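Robotics Education | Student Projects | Conference Papers
June 2025, by the Jostero Club teaching group

4. Household tasks in the second term

4.1 Why cloths

The first term of the Jostero club was spent on rigid objects, and by March the students had become good at them, or at any rate good at choosing the ones that worked. Wooden blocks were picked up with great confidence. The second term was meant to correct this. Each pair of students was asked to pick a chore from home, break it into short steps, and record themselves carrying it out with hand-held grippers, so that the recordings could later be used to train a simple policy on the Drekoven arm in the teaching lab.

Of the 20 students who began the term, most chose something involving a cloth. We had hoped for more variety. The attraction, according to the project diaries, was that a cloth cannot be broken, a view that survived until the first attempts at folding one.

4.2 Recording and marking

Sessions took place in ordinary kitchens and living rooms. Students were told to leave the room as they would normally have it, and they followed this instruction more closely than any other in the handbook. In total the club handed in 981 recordings, of which a fair number were rejected under the Hsiao checklist, a one-page form we adapted from an earlier course at Pruston. The usual fault was a pause in mid-task while the pair discussed whose turn it was. Our original target had been over 4000, a number we now think of fondly.

Marks were given for the written plan, the recordings and a short report on failures. The failure reports were by far the best work of the year - frank, detailed and in one case longer than the plan, the recordings log and the bibliography put together.

4.3 Grip choice
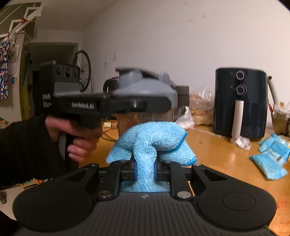
Figure 9. Cloth handling at a kitchen worktop during the second term.

Where to hold a cloth turned out to matter more than how hard. Pairs who took it by a corner got a long hanging sheet that swung about and hid the fingers from view. Pairs who pinched it further in, as with the light blue microfibre cloth in Figure 9, got a narrow neck between the pads and a puffed-out bundle above, with one fold drooping towards the gripper's base. The bundle is easier to carry and much harder to spread out again. Several reports treat this as a discovery, and we have marked it as one.

We did not settle on a single grip for the whole club. Wiping tasks were left with the bundle, folding tasks were moved to the corner grip, and the two sets were kept apart for training. The results for each are given in Section 5 - wiping first, as it is the more cheerful of the two.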